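Small Table, Big Mess: What Works at My House

Updated October 1, 2024

I love a small table. I love it next to a chair, next to the bed, at the end of the counter where there isn't any more counter, and every single one I've ever owned has turned into a dumping ground within a week! So I've gotten pretty serious about it, and these are the things I do now. Most of them cost nothing.

Give the tall thing a base

Tall and skinny gets knocked over. I lost a very nice glass bottle that way in June, and it was a long evening with the broom. Anything tall that lives on a little table at my place now gets a low, wide holder to stand in. Look for one that's a good bit wider than the thing going in it, and fairly snug. I like the kind with small holes in the top because you can take it to the sink and rinse it through, but check whether yours comes apart before you buy it (mine from the Stoica sale bin didn't, and the crumbs that went down there stayed down there until I got after them with a bamboo skewer). 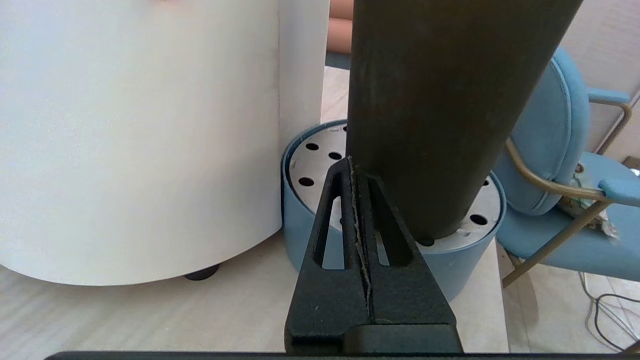 Dark cylinder, blue holder with the ring of little holes, and a big white neighbor.

An old toothbrush does the job on the holes. Dish soap, warm water, go around in circles, then turn the holder upside down on a towel overnight. Don't poke at the holes with anything metal or you'll scratch the finish.

Tall things in the back, or against each other

I used to put the tallest item right in the middle like a centerpiece. Terrible idea. You reach past it for everything! Now the big heavy piece goes down first and the slimmer one stands close beside it, and the front of the table stays open for whatever I'm doing. If your table is round or has soft curved corners, keep small stuff well in from the curve. It's easy to think you have more room there than you do, and that's how I lost the lid to my sugar bowl.

Get down and look underneath

Okay, get on the floor. I mean it. Twice a year I check the bottom of every table in the house, and there is always something. Screws work themselves loose, especially on a table that gets dragged around by its top. (Pick it up by the base, please. I say this as a dragger.) Snug each screw a little at a time, going around, and stop when it's firm. If a screw just spins, a couple of wooden toothpicks with a dab of wood glue in the hole will usually give it something to bite. Let it dry overnight before you put any weight on it. 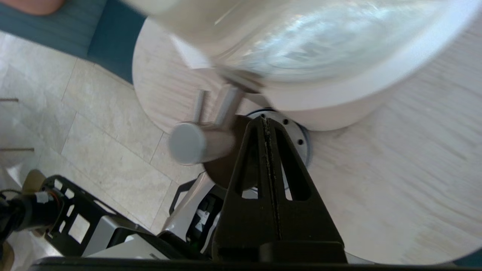 Light wood-grain top, with a round gray metal plate and screw holes underneath.

While you're down there, wipe the base too. Dust sticks to metal more than you'd expect, and on a tile floor it all ends up in the grout lines next. I keep one Banano cloth just for undersides and it never goes near a dish.

Cleaning a pale wood-grain top

Barely damp cloth, one drop of dish soap, wipe with the grain, dry it right away. Streaks on a pale top show up when the light comes in low, so I bend down and look across it when I'm done. For a cup ring, I lay a warm damp cloth on it for 2 minutes and then wipe, and most of them lift. I've stopped using the spray polish altogether. It left a film on my Gornska shelf that took me a whole weekend to get off.
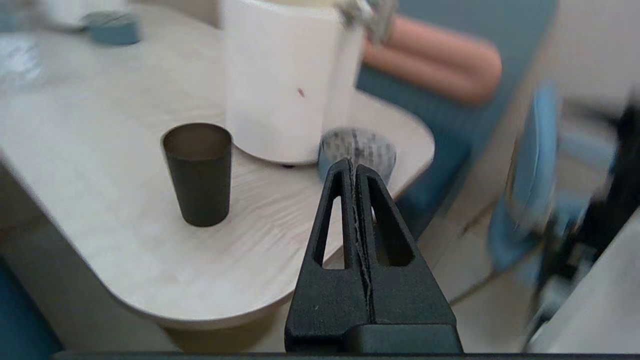

Now, tape. I know it doesn't sound like it belongs on this page, but a roll of tape is the thing I'm always hunting for, and it's the thing that always ends up sitting out. Pick one home for it. Mine is a drawer, and I fold the end of the tape under so I'm not scratching at it with a fingernail later. Same goes for scissors and pens. If you've used it and you're standing up anyway, take it with you.

My limit is 3 things on a small table. A cup counts. A holder and whatever stands in it count as one, which I will admit is a rule I made up to suit myself.
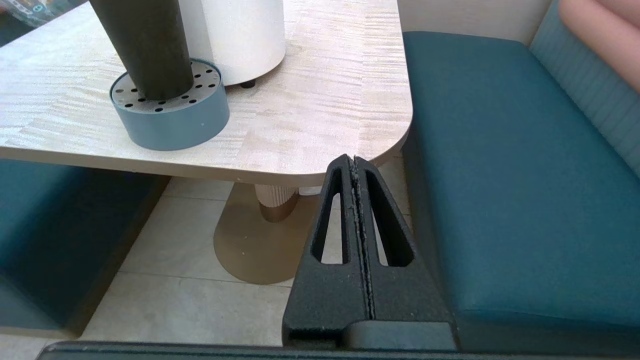
Leave a gap under the big pieces if you can. Something with little feet is so much easier to clean around than something that sits flat, and if yours doesn't have feet, the stick-on felt or rubber kind works fine. I got mine at the hardware store in Cunstead, a whole sheet of them. Clean the bottom first and let it dry or they'll slide right off. Then press each one down hard and leave it alone until the next day.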